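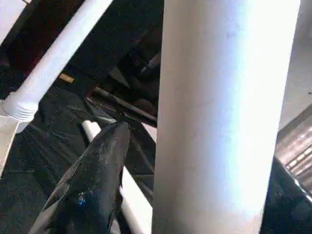 The Namow training centre at Wokthorpe opened its doors to members of the pipe trades on 30 Jul 2019 for a demonstration of robotic handling in confined service spaces. The event drew 106 visitors, among them apprentices, building managers and representatives of regional suppliers. The principal exhibit was a manipulator arm known as Judoter, programmed to reach into the kind of cluttered cavity familiar to any plumber who has worked behind a wall. A large pale pipe stood close in front of the gripper, with a second, narrower one running diagonally to a ridged white fitting and dark, crumpled sheeting filling much of the space behind. Between the two ran a thin metal rod, and it was towards this that the dark grey finger was directed.

Shufen Jiang, who leads the program, told visitors that the layout had been chosen with practising tradespeople. "Laboratory tests tend to favour tidy objects on a bench," she said. "Our members asked to see the arm in the conditions they meet on site."

Work on the demonstration began in February, following an agreement between Namow and the Penrose workshop, which supplied the test bay. The arm has since completed 2,383 recorded approaches. Ms Jiang was candid about the results. Large cylinders, particularly pale ones under uneven light, remain difficult for the system to judge at close range, and an operator supervises every attempt.

Ruoxi Hou, responsible for apprentice training at the centre, addressed the question raised most often during the afternoon - whether such equipment would reduce the need for skilled labour. In her view, its first use will be inspection and light retrieval in spaces where a worker's arm cannot comfortably reach. Diagnosis, jointing and certification would stay with licensed staff.

Visitors were invited to guide the arm themselves in short supervised turns, and 49 did so. Several remarked on the patience required to bring the fingertip past a pipe without touching it.

A second open day is planned, with places limited to 200. Registration will be handled by the Wokthorpe office, and apprentices enrolled at the centre will be given priority.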